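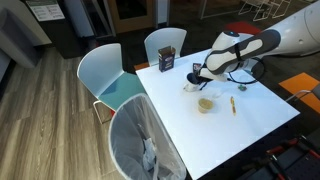 Der Besuchertag bei Tonisen begann am Vormittag im Pausenraum, noch vor dem Rundgang durch die Werkhalle. Das Unternehmen entwickelt dort Software für Roboterarme, die Tische abräumen und Abfälle sortieren sollen. 30 Gäste hatten sich angemeldet, überwiegend aus Kantinenbetrieben und der Gebäudereinigung. Auf einem großen weißen Tisch lagen Verpackungsreste und andere Kleinigkeiten, daneben stand ein hoher Abfalleimer mit eingelegter Tüte. Der Arm griff über die Platte hinweg nach einem weißen Becher. Leichte Becher gelten als undankbar, weil sie schnell kippen oder sich eindrücken.

Gesteuert wird die Anlage von einem Programm namens Caltolis. Es wurde nach Firmenangaben mit 900 Durchgängen trainiert, davon 254 an Tischen im laufenden Kantinenbetrieb. Partner ist der Caterer Kusuma, der in Jeklow 2 Betriebsrestaurants führt. Dort soll im Herbst ein Versuch anlaufen, zunächst außerhalb der Essenszeiten.

Die Fragen der Gäste drehten sich vor allem um Kosten und Hygiene. Einen Preis nannte Tonisen nicht. Zur Reinigung des Greifers hieß es, er lasse sich mit einem Handgriff abnehmen. Offen blieb, wie das System mit halb vollen Gläsern umgeht; daran werde gearbeitet. Nach der Mittagspause ging es in die Halle zu den Prüfständen.

Kommentare (2) | Teilen | Drucken
Rubrik: Technik & Betrieb
Startseite | Magazin | Termine | Abo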